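The Bed Is the Best Table in the House

Folding T-shirts is a small job, and most of us learned it once, badly, from whoever did the washing at home. It comes round every few days for the rest of your life. Over a month I tried to find out whether it was worth doing properly, using my own drawers and a pile of washing that never seemed to get shorter.

I started in September with a count, for the purposes of this article. There were 21 T-shirts in the chest of drawers in the back bedroom, and I had worn four of them since the summer. The rest were packed in so tightly that the drawer had to be lifted slightly before it would open. The drawer is a Stimarwood, bought second-hand in Urkport, and its runners were never good.

The first thing I changed was where I folded. I had always done it standing up, holding the shirt under my chin. That works for small shirts and children's vests. It doesn't work for anything in a larger size, where the hem trails on the floor and the sleeves end up at different heights. The kitchen table was better, but it needed clearing each time and there was usually something sticky on it.

The bed won. It is wide enough to take a big shirt with both sleeves out, it sits at a height I can reach without stooping too far, and the cover holds cotton in place while you work on it. The only drawback is that you have to finish before you can go to sleep. I came to see that as a point in its favour.

There are plenty of ways to fold a T-shirt and I tried most of the well-known ones. Rolling is quick and good for a suitcase, but in a drawer the rolls loosen and after a week they have all spread into each other. The fast pinch-and-flip fold is fun to learn. I could manage it on thin shirts and failed on every heavy one. Folding round a plastic board gives the neatest stack, like a shop shelf, and the Cirine board I bought did exactly what the packet said. It also needs storing somewhere, and it was too narrow for my larger shirts.

What I kept was the plain fold in thirds. Lay the shirt flat with the neck away from you. Smooth it from the collar down to the hem with the flat of your hand. Bring one side in towards the middle, turn the sleeve back on itself, then do the same on the other side. Fold the hem up to just below the collar, and fold once more. With a bit of practice it is a matter of seconds. A full load of shirts took me 15 minutes, including the time spent looking for the other half of a pair of socks.

Printed shirts need a little more care. A fold that lands in the middle of a thick print will leave a line across it, and after enough washes the line starts to crack. Turn them inside out for the wash and keep the iron off the lettering. When I fold them I try to keep the print on the outside, so I can tell what I am looking at in the drawer.

Black shirts are the other difficulty. Piled together they all look the same, and I own a lot of them. The big Superman one, with the name in white script on the chest, is easy to pick out once it is open, but folded face down it could be any of the others. 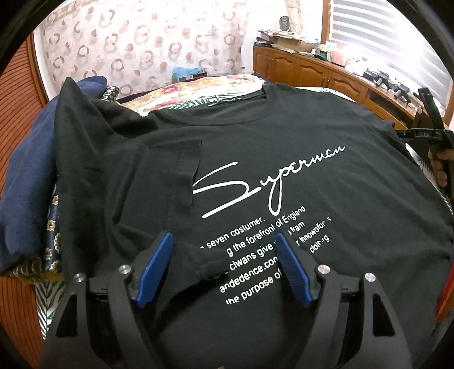

So the black ones now go in upright, on their folded edge, with a bit of the print showing at the top where there is any. Standing them up like books was the change that made the most difference. You can see the whole row at once, and taking one out doesn't bring down the pile. The drawer does have to be fairly full for it to work, or they slump. I cut down a shoebox to fill the gap at the back.

I also gave some away. Eight shirts went to the charity shop on Prendergast Street and two became dusters. I kept the ones I wear and a few that I don't but like having. The drawer now opens without being lifted, though it still sticks in damp weather.

The board went to a neighbour, who has smaller shirts.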